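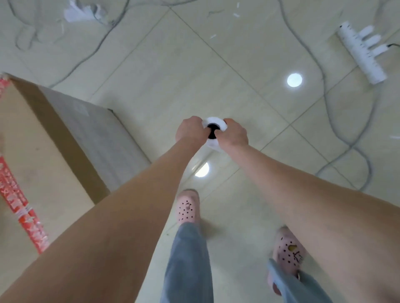 Both hands on it, tiles underneath.

Okay, a few thoughts on moving house after 2,417 days in the same rental — yes, I did the sum, I was avoiding the packing.

1/ Start with the kitchen. I started with the books and felt so organised, then lost a whole weekend to one cupboard of lids.

2/ Get your redirected mail sorted early! Mine's still going to the old place in Lirnley and my old neighbour Zbigniew Duda keeps texting me the names of catalogues.

3/ We had nearly 2,000 bucks set aside for movers and the first quote ate the lot. Second mob was heaps cheaper, and they brought their own blankets.

4/ Label the side of the box, never the top (they get stacked, you goose).

5/ Colour stickers for each room. Ours were great until we ran out of green and the laundry went to the study.

Anyway the new place has morning sun and a lemon tree — come round in June, bring soup.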